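Skundora Forums > Photography > Shooting from the water

Thread: Shutter speed for sailboats from a moving chase boat

hoahau
Shooting the November regatta at Widevach Bay from a chase boat. Last year at 1/500 most of my bow shots were soft. Is 1/1000 enough with a 4-knot closing speed, or is the lens the problem?

bindden_loft
1/1000 is enough. Turn stabilization to panning mode or off. Chop is vertical and irregular, and the default mode fights it.

reefpoint182
Disagree on stabilization. I leave it in the default mode at 1/1000 and my keepers went up. Exposure is the bigger problem. Meters read white sails and give you gray.

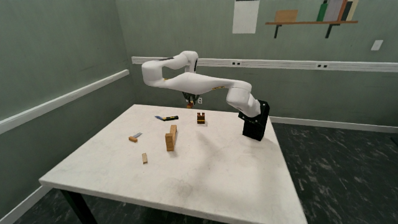
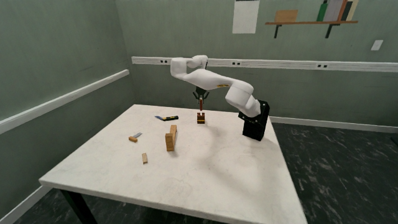

On exposure, I use +0.7 for mainsails in flat light and check the histogram on the first leg. Spot metering on the sail is worse, in my experience. Any large white surface filling the view does the same thing, the tabletop in both of those included. Hulls matter less.

bindden_loft
+0.7 will clip a new Dacron main in full sun. I stay at zero and lift it in raw.

reefpoint182
I said flat light.

hoahau
Thanks. Going with 1/1000, auto ISO, +0.7 if it's overcast. Will test both stabilization modes on the Doãn class start, sail 1539 if anyone wants to look for it in the gallery.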